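Automation and Daily Work in a Textile Sorting Room
Student project report, Industrial Studies
Prepared by Carolina Moreira and Faisal Minhas
Supervisor: Wichai Yimyam

1. Purpose
The project examined how the introduction of automated handling changes the work of sorting staff at the Norkstead site of Tomex, a company that collects and resells household textiles. The technical performance of the equipment was outside the scope of the study.

2. Method
Interviews were held in October with 7 employees on the early shift and with the shift lead, Chanida Thongdee. The authors also observed the sorting tables from 6 a.m. until the first break. A written questionnaire was sent to all staff, and 66 of 77 forms were returned.

3. Findings
3.1 Tasks. Before the change, each sorter emptied a basket, judged the pieces and folded them. Picking and placing are now being transferred to the Sikder line in stages. Sorters spend more of the shift demonstrating grasps with hand-held grippers, checking results and dealing with items the line rejects.

3.2 Skills. Knowledge of fabrics has kept its value. Knits were named most often as difficult, as they stretch and twist when lifted. Several respondents asked that this knowledge be recognized in the pay scale, and the question was still open when the interviews ended.

3.3 Strain. Respondents reported less bending and more fatigue in the hand and wrist. Amnuay Wongsuwan, who has worked at the tables longest, described the new pace as steady but less sociable.
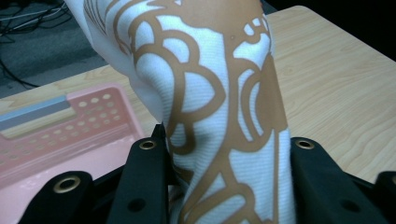
Page last modified: October, by C. Moreira

Figure 1. Patterned knit fabric held between the fingers of a hand-held gripper at a table, with a pink basket to the left.

4. Recommendations
Staff should rotate between gripper work and inspection within each shift. Training in the Prallance software, at present given only to shift leads, should be opened to all sorters. Changes to the task list should be announced before they take effect.

5. Limitations
The late shift was not interviewed, and the questionnaire did not ask about length of service.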